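Call for participants: student discussion groups on the cost of study

The Desanthorpe Student Finance Study is looking for 20 people who study now, or who stopped their studies before the end, to join small discussion groups in October. We want to understand how students decide about work, rent and loans during the term, and what they would change if the decision was theirs.

Much is written about how graduates pay back. Less is known about the weeks before a payment comes, when the rent is already due and the next shift is not yet confirmed. Our first survey, called Cluta, asked 720 students about this. The answers were useful, but they were short, and many people wrote in the last box that they wished to say more. The groups are for this purpose.

Who can take part

You can apply if you are 18 or older and if one of these is true for you:
– you are enrolled in a full-time or part-time degree program
– you left a degree program in the last two years without finishing it
– you are on leave from your studies at the moment

You do not need to have a loan. We would be especially glad to hear from students who live with their parents, students with children, and students who came from another country. In the survey these groups were small, and I would like to correct this.

What we ask from you

You come to one meeting of 90 minutes. Each group has five people and one person who leads the conversation. We talk in English, and it is no problem if your English is not perfect – mine is also not. Before the meeting you fill in a short form about your housing and your working hours. We never ask for bank papers or exact debts.

The meetings take place in the Frei Building, room 43, and start at 5:30 p.m. The room can be reached by elevator. If you cannot travel, please tell us, and we will offer you a place in the online group.

What you receive

Each participant gets a grocery voucher and the bus fare back. Tea, coffee and sandwiches are served before we start. If you leave in the middle, you still receive the voucher.

Your privacy

The conversation is recorded as sound only and typed out by our partner office, Bronus. Names are changed in the typed text, and the recording is then deleted. Your university is not told who took part.

How to apply

Write a few lines to the study office with your age, your situation and the evenings when you are free. Please put "October groups" in the subject line. We answer everyone, also those for whom we have no place.

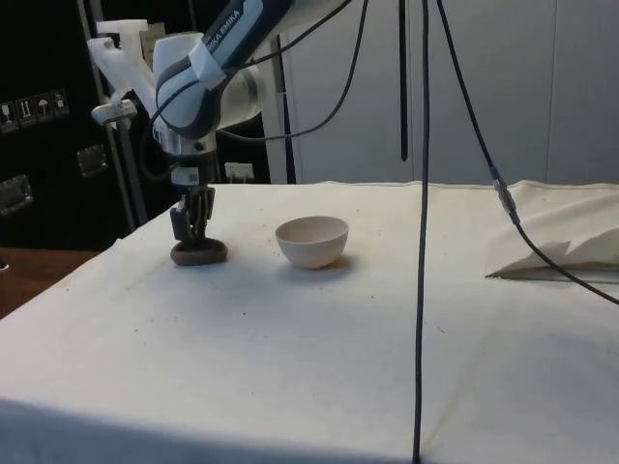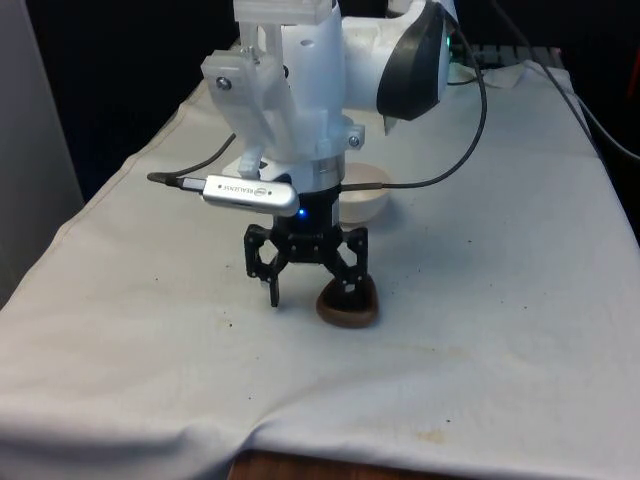
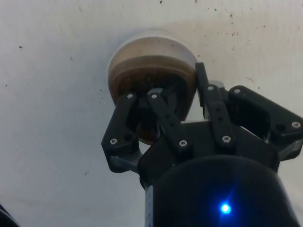
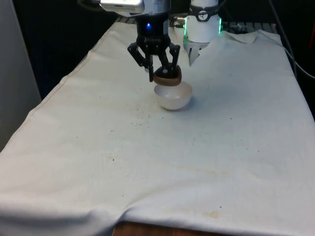
Posted by Müzeyyen Duman, study coordinator
Student Finance Study, Desanthorpe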